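Thread: what I have been doing for my robotics project at Sivau this term, for everyone who assumed it involved lasers.

It involves laundry. Our group is called Butent (long story, bad vote) and our task is getting an arm to fold clothes. Before the arm learns anything, we fold them by hand, with grippers, again and again.

Target for the module: 521 folds. My share so far: 20. I have been telling people I'm pacing myself.

Things a gripper is good at: T-shirts, tea towels. Things a gripper is bad at: anything black, knitted and slightly fuzzy. Guess what I own.

The Doucet group picked stacking cups. Cups have never once gone inside out. I think about this a lot.

A clean fold takes me 18 seconds on a good run. With my own fingers it's 6. My mum has seen both and has offered no comment, which was a comment.

We demo at Cistberg in January and the marking sheet has a line for "neatness". I am 100% going to be outfolded by a machine I taught – and it'll get the better mark.

Top tip if you're doing this next year: move the collar last. I've started folding like this without the grippers now. Send help, or hangers.

Black knitwear, still winning:
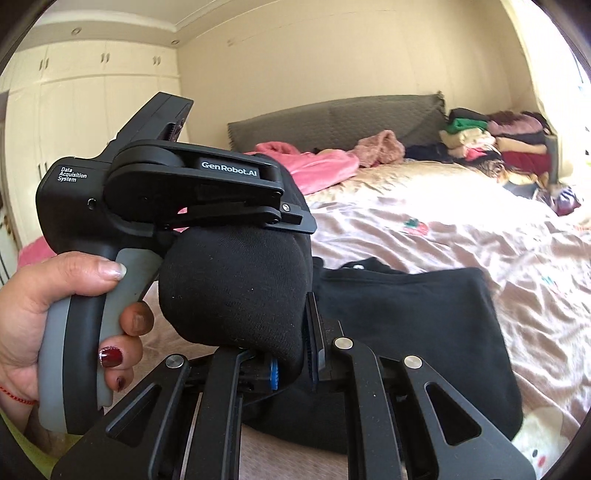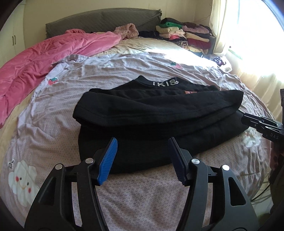
Grippers and black clothes on the strawberry sheet. More folds tomorrow.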